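Stulo Trestle Legs (pair)

Home > Workshop & Study > Tables > Legs and trestles

Product code 2111
In stock, sent from our Rilham warehouse
Sold in pairs. Top not included.

A pair of trestles is what you buy when you want a table but don't yet want to commit to one. You put a board across them and you have a desk. You take the board off and you have two trestles and a board, leaning in the hall, where they will stay until somebody's mother visits.

We have sold the Stulo for 14 years and in that time it has changed twice. The first change was the feet, which used to be square and used to wander across tiled floors whenever anyone wrote with conviction. They are now rubber and they stay where you put them. The second change was the price, and we'd rather talk about the feet.

What you get

Two A-frame trestles in solid beech, oiled. Four screw-in rubber feet per trestle, already fitted. One bag of wooden dowels, for stopping the top from sliding. One hex key, to join the others in your kitchen drawer. One sheet of instructions with drawings of a man who is enjoying himself far more than the job deserves.

Sizes

Each trestle is 70 cm wide at the top rail. The height can be set at any of four positions between 68 and 88 cm, using the pegs at the side. The lowest suits most people sitting on most chairs. The highest is for standing, cutting out fabric, rolling pastry, or looking as though you are about to do one of these things. Folded, a trestle is 9 cm deep and will go behind a door, provided you are not fond of opening that door all the way.

Choosing a top

Nearly every question we get about the Stulo is about what to put on it. The short answer is anything flat. People have used old doors, new doors, a scaffold board or two, and in one case a sheet of glass which we were asked to approve and did not.

If you'd like to buy a top from us, there are two. The Farkex is a plain birch ply panel, light enough for one person to carry up a flight of stairs without making a speech about it. The Jadoon is solid oak, a good deal heavier, and takes two people and a certain amount of shouting. Both come sanded and unfinished. Oil them before you use them. We say this on the label, on the box and in the email that follows the box, and every April we still get photographs of rings left by mugs.

Whichever you choose, keep the top at least 18 mm thick if it's going to span more than a metre and a half. Thinner boards sag. They do it slowly and look perfectly innocent the whole time, and then one day your pencil rolls to the middle.

A pale wooden top is the one we'd pick for close work. Small things show up against it, particularly anything brightly coloured, and you spend less of the evening patting about for what you put down a minute ago. Dark tops are handsome and eat screws.

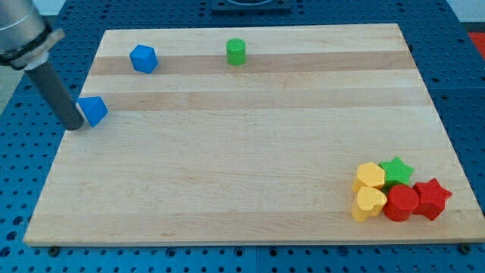
Hugo Chauvin writes that he has had his Stulos for six winters under a board he cut himself, that the pegs have never slipped, and that the only wobble he ever had was cured by turning the left-hand trestle round. He would also like it known that the hex key is the wrong size for his bicycle.

We can't help with the bicycle. Turning the trestle round is good advice, though. No floor is level, least of all the ones people are proud of, and two trestles will often settle once they've been swapped or reversed. If they don't, each foot unscrews by up to a centimetre. Do one foot at a time and press on the corners as you go. Going at all eight at once is how marriages end up in flat-pack folklore.

Weight

A pair will carry 120 kg, spread evenly. Spread evenly means books, a sewing machine, a sensible lunch. It does not mean one large adult changing a light bulb. We do sell a stepladder.

Looking after them

Wipe with a damp cloth. Dry with a dry one. Oil once a year, or when the wood starts to look like a biscuit. Keep them out of the rain and away from radiators, as beech moves with the weather and the pegs will get tight in the holes. A rub of candle wax usually sorts it out. Hitting them with a shoe also works but we're not allowed to recommend it.

Spares

Rubber feet, set of four: product code 1444
Height pegs, set of four: ask us
Dowels: free, just send a note with your address
Hex key: no, you have one, look in the drawer

Delivery and returns

Trestles go by ordinary parcel. Tops go on a pallet with a driver who will bring them to the kerb and, strictly speaking, no further. Orders placed before noon usually leave the same day. You have 30 days to change your mind. We'd like them back in the box they came in, and we know it won't happen, so any box will do as long as the corners are padded.

If a trestle arrives damaged, send us a picture of it and a picture of the packaging, and we'll send another. Please don't glue it first. It's kind of you, and it makes the claim form very hard to fill in.

You might also need

Farkex top, birch ply, 150 x 75 cm
Jadoon top, oak, 160 x 80 cm
Wood oil, half litre
Felt pads, for floors that mark
Stepladder, three treads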